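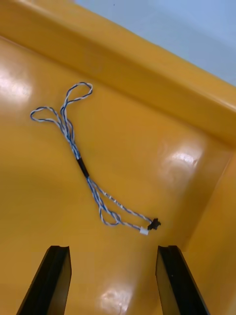
Dillville parts cell is back up, with its manual crossed out in pen

DILLVILLE, April 11, 2022. The small-parts handling cell at Grimshaw's repair shop is running again after a rework of its gripper settings, and the company says the machine can now be looked after by whoever is on shift. That claim deserves a longer look than the company gave it.

The cell picks up loose electrical parts and sets them down where a person or the next station can use them. Its diet is awkward stuff, including twisted blue-and-white cable assemblies with small connectors at one end, and little push-pull solenoids with a spring around the plunger. Grimshaw bought the control software from Brokulent last July and was told that setup would take a single morning. It took 20 working days, according to the shop's own log.

Most of that time went into the fingers. Brokulent's setup guide has the operator teach one closing width and one closing force, then let the software adjust for everything else. On the shop's printed copy, that page has been struck through and replaced with a handwritten table. Cables and solenoids now have separate entries, and the fingers are checked for square at the start of each shift against a steel gauge block.

The trays have their own page. Cables are presented in a yellow plastic one with a smooth, shiny floor. Reflections from the lights overhead can be read by the vision software as an edge, the shop says, so the tray gets turned until the bright patches fall clear of the connectors. Brokulent calls this "environment tuning." It is a person turning a tray.

Solenoids go into a metal tray lined with a foam pad, and here the procedure is more convincing. The part is gripped low on its body with the plunger up, which keeps the fingers away from the spring. 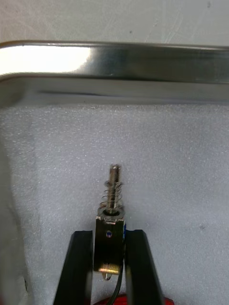
A push-pull solenoid held upright between the gripper fingers over the foam-lined tray.

Grimshaw puts the cell's record since the rework at 507 picks, with 6 stops that needed a hand on the machine. It has not said how those divide between cables and solenoids, and the difference matters. A rigid metal body sits the same way every time. A cable with open loops at one end does not, and anyone who has tried to automate the job will want the second figure before the first.

The maintenance schedule is also thin. It calls for the finger screws to be checked every 100 picks and the foam replaced "when worn," with no measure of what worn means. Cleaning the wrist camera is listed under optional tasks. Hivdale, the contractor that did the rework, said a fuller schedule would follow but gave no date.

Brokulent's product page still lists setup time as one morning. Grimshaw says it intends to order a second cell on the same software, and that Hivdale will be asked to quote for the installation.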